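Call for participants: Praltero household load study, Flulville

11 August 2021
Svenja Fankhauser

Tumar is recruiting households in Flulville for Praltero, a study of the electricity drawn by small kitchen appliances in ordinary use. Large appliances are well covered by existing load data. Toasters, kettles, small ovens, food processors and coffee machines are mostly estimated from their rating plates and from what people remember of their habits, and the two sources agree poorly with each other. Praltero will record consumption at the socket for eight weeks in each home.

We need 69 households. Applications are open now and will be considered in order of receipt until each household group (see below) is full.

What is measured

Each participating household receives a set of Aebischer plug meters. A meter sits between the wall socket and the appliance and records power, voltage and the time of each switching event. Readings are kept in the meter and passed to a small receiver, to be placed in the same room. The receiver does not use the household's internet connection. Nothing is fitted to the consumer unit and no electrician is required.

The following are in scope: kettles, toasters, toaster ovens and other worktop ovens, microwave ovens, coffee machines, slow cookers, rice cookers, blenders, mixers and air fryers. Fridges, freezers, dishwashers, fixed ovens and hobs are out of scope, as is anything wired in without a plug. Phone and tablet chargers used in the kitchen may be metered if a meter is left over. Extension leads may be metered only where a single appliance is connected to them.

Appliances should stay where they normally stand. Please do not clear the worktop or bring things out of cupboards on account of the study. An appliance that lives in a cupboard is metered when it comes out, and its meter stays on the plug when it goes back.

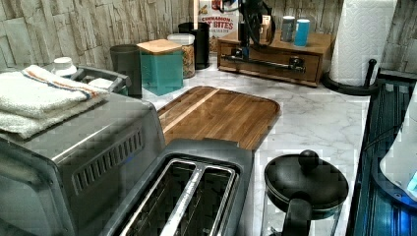

Odair Peixoto asks whether an appliance used only a few times a year is worth a meter at all, given that eight weeks may pass without its being switched on, and whether the meter would be better used on a second socket. The waffle iron in his own kitchen would, he suspects, return a flat line. It should be metered if there is a meter free. A flat line is a valid result and is entered as such; households that drop their seldom-used appliances make the average look higher than it is. Where meters are short, priority goes to appliances which remain plugged in between uses, then to those used at least weekly, then to the rest.

Who can take part

Applicants must be aged 18 or over and must be living in Flulville for the whole recording period. The person applying should be a member of the household and able to speak for the others in it. All adults in the home must agree to take part before meters are issued. Tenants are welcome and do not need permission from the landlord, as nothing is altered.

Places are divided between people living alone, households of adults only and households with children. Shared houses count as adult households if the kitchen is shared, and one application should be made for the house. If each tenant has a separate kitchen, apply separately.

We cannot accept:

- households on a generator or other off-grid supply
- kitchens due to be refitted during the recording period
- premises where food is prepared for sale
- employees of Tumar and people living with them

Households with solar panels are eligible. Please state this on the application, as the voltage record is read differently. Prepayment customers are eligible on the same terms as everyone else.

Almost 361 households are on the Tumar contact register from earlier work on water heating. Being on the register does not count as an application, and registered households need to apply in the same way as new ones. Having taken part in the water heating work is neither an advantage nor an obstacle.

What you would be asked to do

1. Complete an appliance list before the start. Give the type, the make and model if legible, the rated power in watts and the approximate age. The rated power is normally on a plate or sticker on the base or the back. Unplug the appliance and let it cool before turning it over.

2. Fit the meters according to the sheet supplied. Write the meter number against each appliance on the list. If an appliance later moves to a different socket, the meter moves with it.

3. Keep a short weekly diary. One line is sufficient. We need to know about nights when the home was empty, visitors staying, power cuts, and any appliance bought, broken or given away. We do not need to know what was cooked.

4. Answer a questionnaire at the start and the same questionnaire at the end. It asks how often each appliance is used and for how long. Please answer from memory both times, without consulting the meters. The display on the meter is switched off during the study.

5. Return the equipment in the box it came in. Carriage is prepaid.

The meters are rated for a standard 13 amp plug. They must be kept away from the sink and must not be used outdoors. A meter that becomes hot, smells or makes a noise should be switched off at the wall, removed and reported the same day. A replacement will be sent. Lost days are not made up unless more than a week of readings is missing, in which case we may ask to extend the recording.

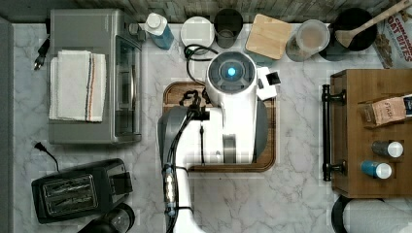

Page last changed: Wednesday, 16.20 (payment and withdrawal sections reworded)

Payment

Households receive £5 for each complete week of recording, paid in one sum once the equipment has been returned. A week is complete when the receiver holds readings from every issued meter on each day, whether or not the appliances were used. Weeks lost through a fault in our equipment are paid in full. Weeks lost because a meter was removed are not.

The electricity used by the meters and the receiver is small and is not reimbursed separately. Payment is made by bank transfer or as a supermarket voucher. Participants receiving means-tested benefits should check whether the payment has to be declared. We can supply a letter stating the amount and its purpose.

Each household also receives a printed summary of its own readings, showing energy by appliance, standby draw and time of use. This is sent after the final questionnaire has been received and not before.

Data

Readings are stored under a household number. Names, addresses and bank details are held in a separate file and deleted after payment, unless you ask to be kept on the register. Time-of-use data can show when a home is occupied. It is therefore treated as personal data for as long as the household can be identified, and no individual daily profile will be published. Published tables will be grouped by household type and appliance type.

Withdrawal

You may withdraw at any point without giving a reason. Complete weeks up to the date of withdrawal will be paid. You may also ask for your readings to be deleted, up to the point at which the household file has been merged into the group tables. After merging, a single household can no longer be separated out. The merging date will be given in your start letter.

How to apply

Ask for an application form at the Tumar office in Flulville, or by post to Praltero, Tumar, Flulville. The form is two sides. Please give the number of adults and children in the home, the type of home, the type of electricity tariff if known, and a rough list of the kitchen appliances you would expect to meter. The full appliance list is not needed at this stage.

Forms are available in large print. If you would prefer to complete the form by telephone, leave your number at the office and state the hours at which you can be reached.

Successful applicants will be sent a start letter, a consent form for each adult and a delivery date. Applicants who are not placed will be told so, and may ask to be held in reserve until recording ends. Recording starts in stages as meters become available, and the last households are expected to finish before June. Questions about eligibility should be addressed to Svenja Fankhauser at the same address. Please quote Praltero on the envelope.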